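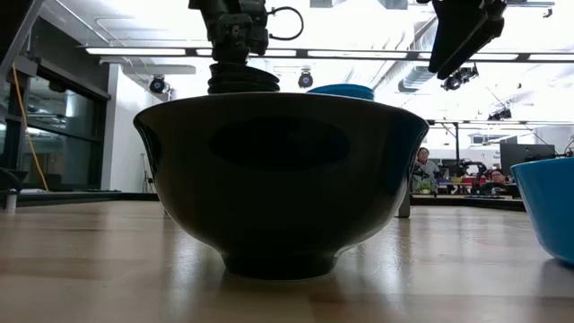 Crockery and table check, Fladivbridge
Date: 2022-01-06
Checked by: Hanne Savolainen
Sheet no. 289

Large dark bowl, rim: run a finger round for chips. OK.
Large dark bowl, foot: sits level, no rocking. OK.
Blue bowls, rims and outer sides: OK. One light scratch, keep in use.
Table top, loose edges or splinters: none found.
Table top, spills: wiped before the check.
Bowls set back from the table edge: see comment.

Comments: The blue bowl at the side should go further in before anyone starts work. The large one has a narrow foot for its width, so lift it with both hands. Crack noted in November was on a Motska plate, already thrown out. Next check in 3 weeks.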